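4.2. Decisión de cierre a partir de la cámara de muñeca

El módulo de agarre de Casta recibe del planificador una pose previa y, desde ese punto, trabaja solo con la información local. En la versión anterior del sistema la pinza se cerraba cuando el error de posición calculado con la cinemática directa quedaba por debajo de un umbral fijo. Este criterio es suficiente para objetos compactos, pero da problemas con los mangos y las varillas, porque en ellos un error pequeño de orientación se convierte en un contacto asimétrico: un dedo toca primero y el objeto gira antes de que llegue el otro. Por esta razón hemos sustituido el umbral único por una condición doble, que se evalúa en cada ciclo de control.

La primera condición es geométrica. Sobre la imagen de la cámara de muñeca se segmenta el objeto y se ajustan dos rectas a sus bordes largos. Llamamos eje aparente a la bisectriz de las dos rectas. La segmentación no exige que el objeto tenga una anchura constante en la imagen, cosa que la perspectiva casi nunca permite; solo se exige que los dos bordes sean visibles en la franja donde van a cerrar los dedos. Si uno de los bordes no se puede ajustar, el ciclo se declara no válido y la pinza mantiene la apertura.

La segunda condición se refiere a la holgura. Para cada dedo se mide la distancia entre su cara interior y el borde más próximo del objeto, siempre en píxeles y siempre en la misma fila de la imagen. El cierre se autoriza cuando la diferencia entre las dos holguras es menor o igual que 2 píxeles. No se convierte la medida a milímetros, ya que esta conversión necesitaría una estimación de profundidad que en nuestro caso es justamente el dato menos fiable. Mientras la condición no se cumple, el controlador aplica una corrección lateral proporcional a la diferencia, con saturación.

El orden de las dos condiciones tiene importancia. En una implementación preliminar se evaluaban en paralelo, y se observaron oscilaciones cuando el eje aparente cambiaba de un ciclo a otro por efecto del ruido en los bordes. En la versión actual primero se corrige la orientación y después se compara la holgura. El eje aparente se filtra además con una mediana sobre los últimos ciclos válidos.

Todas las pruebas de esta sección se hicieron en el simulador Ninero, con los modelos de objeto de la biblioteca Sadden. Se utilizaron 27 poses iniciales para la condición doble y las mismas 27 para el umbral único, de manera que las dos series son comparables pose a pose. El fondo se dejó uniforme con intención: queríamos separar el comportamiento del criterio de cierre del comportamiento del segmentador, que se discute en la sección 5. La Figura 3 corresponde a la fase de cierre con un objeto cilíndrico alargado.

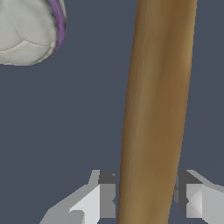 Figura 3. Vista simulada con los dos dedos de la pinza a ambos lados del cilindro. El eje aparente está ligeramente inclinado respecto a la vertical de la imagen; la holgura entre cada dedo y el objeto es muy estrecha.

Según Rozália Hájek, que la holgura se mida en una sola fila es el punto débil del método: con un objeto inclinado, dos filas vecinas pueden dar diferencias de signo contrario, y el controlador no tiene manera de saber cuál de las dos representa mejor el contacto. Propone promediar sobre toda la altura de la cara interior del dedo.

La observación es correcta y la hemos estudiado. El promedio reduce el ruido, pero introduce otro inconveniente: las filas en que el dedo presenta una muesca o un escalón dan una holgura mayor que la real y desplazan el resultado hacia ese lado. Una máscara fija de filas útiles, calculada una sola vez a partir del modelo de la pinza, evita este efecto. Con esta máscara y el promedio sobre las filas restantes, el tiempo por ciclo aumentó un 84 % en nuestra implementación, sin optimizar. Por el momento conservamos la fila única como opción por defecto y dejamos el promedio como opción configurable en el módulo.

Queda pendiente el caso en que un segundo objeto entra en la franja de cierre. El segmentador de Sýkora, que usamos sin modificaciones, devuelve una máscara por objeto, y el criterio descrito aquí considera solamente la máscara del objetivo. Un obstáculo situado entre el dedo y el objetivo no altera entonces la holgura medida. La comprobación de colisiones del planificador cubre esta situación hasta la pose previa, pero no durante la corrección lateral.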